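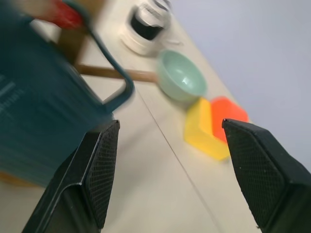
Chapter 4
The Job After the Robot Arrives

Every workplace that buys a robot buys it to do a job, and most of them discover within the month that they had never written the job down. The title on the door said "packer" or "kitchen assistant," and everybody took it to be one thing. Watch the work closely and it comes apart into dozens of small acts. Take a dark teal mug with a looped handle, a pale green bowl a little way off, and a couple of bright blocks lying beside the bowl. A person tidying that table steers around the bowl, leaves the blocks for last, and thinks about lunch. A machine has to be told, one way or another, that the handle is the useful part and the bowl is in the way. This chapter is about who does the telling, what they were doing before, and what it says on their pay slip.

We will spend much of it at Hallwood, a catering supply firm that rents out tableware by the crate. Crates come back from weddings and conferences, get washed, and have to be sorted, checked and repacked. The firm employed 419 people when it installed its first robots, a system sold under the name Dronano, in December. Management promised that no one would lose a job. This was true, in the sense that everyone kept a locker.

Yolanda Yazzie had sorted cups and mugs on the late shift for years. Her new title was "cell supervisor," which she took to mean she would be supervising something. For the first weeks she mostly fetched things the robot had put in the wrong place – a task that had not come up in the presentation.

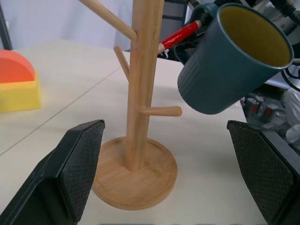
Reading time for this chapter: 19 minutes

Hanging a mug on a wooden peg makes a good test of how much skill hides inside a dull task. The mug may arrive tilted, the pegs stick out at different heights and angles, and the handle has to meet one of them from the correct side. Yazzie could do it while arguing about the bus schedule. When the engineers asked her how, she told them, "You just hang it up." They wrote this down.

Economists have a name for what she had and could not explain: tacit knowledge. It matters here for a practical reason. When a task is automated, someone has to pull that knowledge out of the people who hold it, and those people are rarely paid extra for the extraction. At Hallwood the question of payment was raised by Chanida Suwannarat, the shop steward, at a Tuesday meeting scheduled to cover parking. We return to her argument in Section 4.2, along with management's reply, which was shorter.

Before reading on, write down one task you do at work or at home without thinking. List each step. Then hand the list to someone else, ask them to follow it exactly, and stand well back.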